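3. Store fixtures and the state of the shelf

3.1 Setting

The cooler used for the shelf work is a stainless-steel beverage refrigerator with a glass door, three levels, bought through Van Wijk and stocked the way a small shop would stock it. Water in the middle, cans at the bottom. Top level kept for overflow. We did not redesign anything. The question in this section is narrow: what do divided bins do to the way stock sits on a shelf when the shelf is only part full?

Most of the earlier writing on cold cases looks at full ones. Full shelves are easy. Bottles hold each other up, labels stay more or less where they were put, gaps do not exist. Half-full shelves are the normal state of a shop in the afternoon and get very little attention.

3.2 Bins

Each shelf column is one narrow plastic bin, slotted floor, low clear front with rounded corners. Six to a level on the upper two levels. The slots run front to back. Bins are not fixed to the shelf and can be lifted out for cleaning, which staff liked in the February interviews (see Section 5), although two said putting them back straight was a chore. 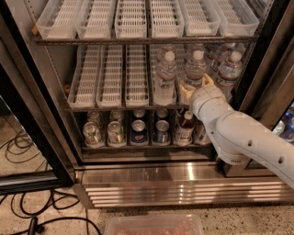
Page 6

Figure 3. Upper and middle levels of the cooler. Top level bins empty; middle level with empty bins on the left and bottled water to the right.

With the upper level empty the slotted floors are easy to check from the front. Spills and torn label scraps are supposed to drop through the slots onto whatever is below, a mixed blessing. Under the Surnari cleaning sheet the bins come out one level at a time, top first, so that nothing drips on a level already wiped. The sheet was last revised 6/6/26 and the revision only touches the order of levels.

We coded each column as empty, partial or full. A column counts as partial as soon as one bottle could still be added without lifting another. Coders worked from the printed log, 2152 column entries in total, and disagreed on 70 of them. Nearly all of the disagreement was partial versus full. Empty was never in dispute – an empty bin is hard to get wrong.

A note on depth. Bottles behind the front one are often hidden by the shelf above, so a column with two bottles and a column with three can look the same to a customer standing up. The log was therefor filled in by hand at the shelf, with the coder bending down or reaching in. Slow work. Ten minutes per cooler at worst.

3.3 Grouping by side

Staff were told nothing about left or right. Where a level was part full we wanted to know if the gaps would be spread out between the columns or gathered at one end. Gathered gaps read as "there is room here" to whoever restocks. Spread gaps tend to read as "mostly fine" and get left, which our interviews back up.

The middle level gives the plain case: three empty bins together on the left, three with water on the right, front bottles with the label wrapped round the body and more bottles standing behind. Cans below are a separate matter, they are wider set and shorter and sit in rows, so the count from above is simpler.

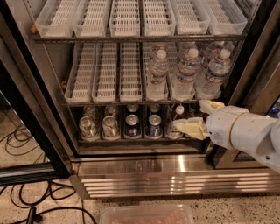

3.4 Facing and label direction

Facing is the trade word for how much of a product shows at the front. Truvix guidelines, which the shop follows loosely, ask for every front item to be upright with the label forward. Upright was scored yes or no. Label direction was scored on three steps, forward, turned, away. Bottles are round and turn when the bin is pushed back in, so we did not expect much here and did not get much.

Restocking order matter more than we had planned for. Staff filled water first in most visits, then cans, even when cans had sold faster. Asked why, they mentioned weight and the height of the level, nothing about sales.

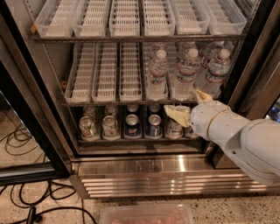
Cans give a cleaner reading of product grouping than water does, simply because there are several kinds. Mixed columns were rare in the log. On the bottom shelf the light cans with green and red graphics stand two at the front with matching ones behind, and the dark blue ones in the center are backed by more blue cans, so front and back agree and a customer taking the front can finds the same drink next. We call this a true column. Under the Baltular scheme a column is true only if every item in it matches, and we kept that rule for the cans and for the water.

Columns at the far ends of a level were left out of the label scores but kept in the fill scores. Results by level are in Section 4, fill first, then facing.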